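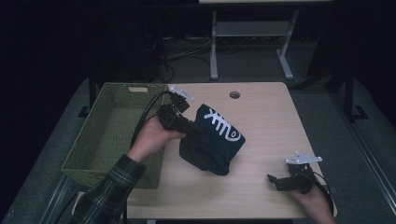
Navy cloth with a fish-skeleton print, green basket at left.

Products Applications Interviews Documents Contact
Ingredients > Thickeners > Interviews

Buying xanthan gum: questions for the Trostivance sales desk

Trostivance supplies thickeners and stabilizers to food plants from its warehouse in Wavville. Xanthan gum is its largest line. We spoke with the head of the sales desk on a Thursday morning about what buyers ask for, what they forget to ask for, and how the orders are packed.

The first question from a new buyer is nearly always the price. "I'd like to hear what the product is first," the sales head said. "If you make salad dressing, you probably want the 80 mesh. If you make a dry drink mix, you want 200 mesh so it hydrates fast. The price is different and so is the way you handle it."

Fine powder takes up water quickly and also clumps quickly. The desk gets calls about lumps every week. "They pour it straight into the tank. Blend it with the sugar or the salt, or wet it with a little oil, and then add it with the mixer running. That fixes most of the calls we get."

Trostivance keeps two house grades in stock. Morais is the standard food grade, used in sauces and bakery fillings. Windance is a clear grade for beverages and syrups, where a cloudy solution would show. Both come in 25 kg bags with an inner liner. Other mesh sizes are ordered in.

"People mix the two up on the order form," the sales head said. "Windance in a brown gravy is money wasted. We call and check before it ships."

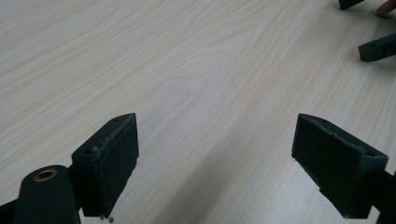
Paperwork and samples

Every lot ships with a certificate of analysis covering viscosity, moisture, pH, ash and microbiology. Buyers who need kosher, halal or allergen statements should ask when they request the quote. Adding them after the goods have left is possible, but the receiving plant may hold the pallets until the papers arrive.

Samples are free up to 3 per customer. "Run it in your own recipe, with your own water," the sales head said. "A viscosity number from our lab is measured in a salt solution. Your ketchup has acid and tomato solids in it."

Minimum order and storage

The minimum order is 1000 kg, which can be split between the two grades. Last month the desk handled 663 inquiries, and a good share were from small kitchens wanting a single bag. Those are passed to a distributor.

Unopened bags should be kept cool and dry, off the floor, and used within two years of the production date printed on the label. Once a bag is open, the advice is to fold the liner down, tie it, and finish that bag before starting another.

Asked about lead times, the sales head gave three weeks for mesh sizes that are not in stock. Stocked grades leave Wavville as soon as the order is confirmed and the papers are ready.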